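Fastwood Preschool to Open a Second Room for Toddlers

14/07/2003

Families in Fastwood who have spent the past year on a waiting list will be glad to hear that the preschool on Prendine Road is getting a second room. It will be for children between eighteen months and three years old, and it is expected to open its doors once the summer program is over and the older children have settled back into their fall routine. The new room takes over the space next door that used to be the Polon shoe store, and a doorway between the two has already been cut and framed.

The preschool has had 80 children on its books since last December, most of them coming for part of the week, and for a good while now it has had to tell parents of younger brothers and sisters that there was simply no place for them. Some of those parents were driving all the way out to Ruawai every morning with a toddler in the back seat, then turning around to bring a four-year-old to Prendine Road. Anyone who has buckled two small children into a car twice before breakfast has properly gone down will understand why the news was met with such happy faces at the spring open house. 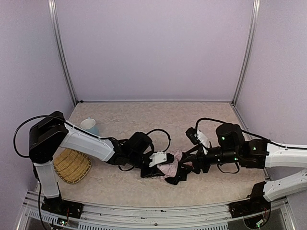

The toddler room will have 26 places, with mornings, afternoons and full days all on offer. Brothers and sisters of children already enrolled will be given the first chance at a spot, and after that the list will be worked through in the order the names came in. Families who put their names down a long time ago and have since moved or changed their phone number are kindly asked to get in touch, as several letters have come back unopened and it would be a shame for anyone to miss out over something like that.

There will be a nap corner with its own curtain, a low sink the children can reach by themselves, and a small kitchen where lunches can be warmed. The staff have asked for a quiet reading spot too, well away from the door, and they are going to get it. The yard will be shared between the two rooms, with the little ones going out first in the morning while the grass is still theirs, and the bigger children following after snack.

Money for the work has come partly from the preschool's own savings and partly from the bake sales and the pancake breakfast that so many Fastwood families turned out for. The fee for a full week in the toddler room has been set at $210, with a lower rate for a second child from the same family. Half-day fees are still being worked out and will be posted on the board by the front entrance as soon as they are ready.

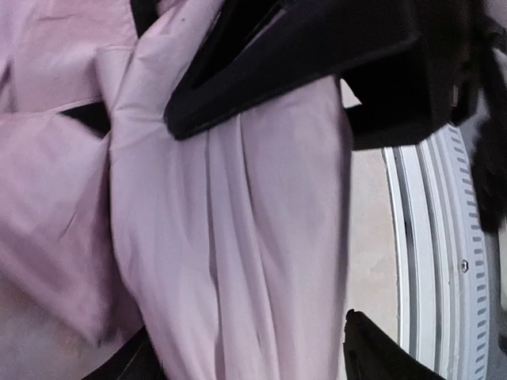
One mother on the waiting list said she was thrilled about the room but hoped the half-day price would not be left until the last minute, as she has to give her present sitter plenty of notice and can't do that on a guess. She also wondered whether pickup could run a little later than it does now - her shift ends at five, and the drive back from Ruawai is slow at that time of day.

Pickup times are in fact being looked at. The preschool closes at half past five at the moment, and the plan is to try staying open until 6 for both rooms, at least through the first term, and see how many families make use of it. Parents will find a short form in their child's cubby asking which hours would suit them best, and it would be a great help to have those back before the end of the month.
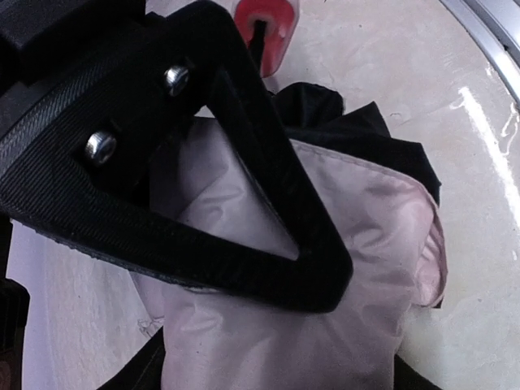 Visits to the toddler room can be arranged once the floor is down and the painting is finished. Children are very welcome to come along and have a look at where they'll be playing, and there will be juice and crackers for them, and coffee for the grownups. Until then, enrollment packets can be picked up at the front desk on any morning the preschool is open. Please bring a copy of your child's shot record when you return the packet.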